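Kosta Repair Evenings: how the first half of the grant year went

Hi all, and thanks again for the money and the patience. My report is a bit late and a bit long, so get a coffee.
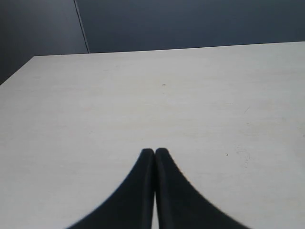 Liam Ní Mhurchú: could you please start with the waiting list this time, it was buried on the last page of the old report and it's the part the board asks me about.

Fair enough, Liam! Waiting list first, then.

When we applied, people were waiting so long for a slot that a good many gave up and threw the thing out. I've got the sign-up sheets going back to the start and they make sad reading (one lady had written "toaster" and then, in different ink, "never mind"). We now split the evening in two. Quick jobs like plugs, fuses, zippers and loose handles go from opening until 7:30, with no booking needed, and everything that has to be opened up properly gets a booked slot after that. The wait for a booked slot is down to the next session for nearly everything except sewing machines. Sewing machines are still a headache and I'll get to them.

You funded us for 200 repairs over the half year. We logged 196 items through the door, so we came in 4 short. I could blame January, when we lost a whole session to a burst pipe in the building next door and they shut the water and heat off on our side too. But we also had a slow couple of evenings before that where I'd forgotten to put the flyers out, and that one's on me.

Of the things that came in, most went home working. Lamps are the easy win. So are vacuum cleaners, which are usually just packed solid with hair and carpet fluff, and we've started handing people the brush and letting them do it themselves. Coffee makers are mixed. Anything with a glued-in battery is a misery, and we now tell people that at the door so they can decide whether they want to sit through it. I'd like to write down a better record of why things fail, and Jirayu Jitpraphai has drawn up a new card with tick boxes on the back. We tried it at the last two sessions. People fill in the front and ignore the back, so it needs another go.

Money. The 200 dollars set aside for small parts was gone before the halfway mark. Fuses, belts, cord, switches, two kinds of solder, a lot of thread. I moved some over from the printing line, which you'd said was okay, and I've kept every receipt in the blue folder — the ones from Coruvwood are on that shiny paper that fades, so I photocopied them. We've put a jar by the door for parts and it does better than I thought it would. I'm not asking for more this year, but I'd like the parts line to be bigger in the next application and the printing line smaller. We don't need posters that nice.

The tool purchases are done apart from one. We have the second soldering station, the good screwdriver set with the odd security bits, and the multimeters. The one we haven't bought is the bench magnifier. I had one picked out and then read the reviews, and people kept saying the arm sagged. Jirayu knows of a used one and I'd rather wait and see that before spending.

Now, sewing machines! They come in heavy, old and much loved, and each one takes the best part of an evening. We've only got two people who are comfortable with them. I asked at Kanaan if their alterations people might come over and show us timing and tension, and they've said yes in principle, dates to be sorted out. If that happens I think we can clear the backlog by the end of the grant year. If it doesn't, I'd like to cap machines at two a session and be upfront with people about it.

The beginners' class was the part I was most nervous about and it's gone nicely. We teach how to wire a plug, how to use a meter without frightening yourself, how to darn a sock, and how to find a part number. Folks wanted more darning, which I hadn't seen coming. The second round filled up quickly, mostly from word of mouth and a small notice in the Pestance newsletter. A few from the first round have started fixing things at the regular evenings, with someone experienced sitting next to them, and I'd like to set that up as a proper thing with a short checklist before they go solo.

On safety, every mains item gets tested before it leaves, and we've had no injuries beyond a burned thumb (mine). We did turn away a microwave and a gas heater. The sign now says we don't take either, in bigger letters.

What's still to do before the final report: get the Kanaan evening fixed, redo the card, decide on the magnifier, and run the third class. I also owe you the survey. I've had some lovely replies but not enough of them, and I want to try asking people while they're waiting for their kettle to be tested, when they've got nothing else to do anyway.

Liam, you also asked if we'd be okay moving the site visit to a later month. Yes, that suits us much better. Come for the start of the evening if you can, the quick-job hour is the busy one, and bring something broken. The side entrance is the one that's open after six.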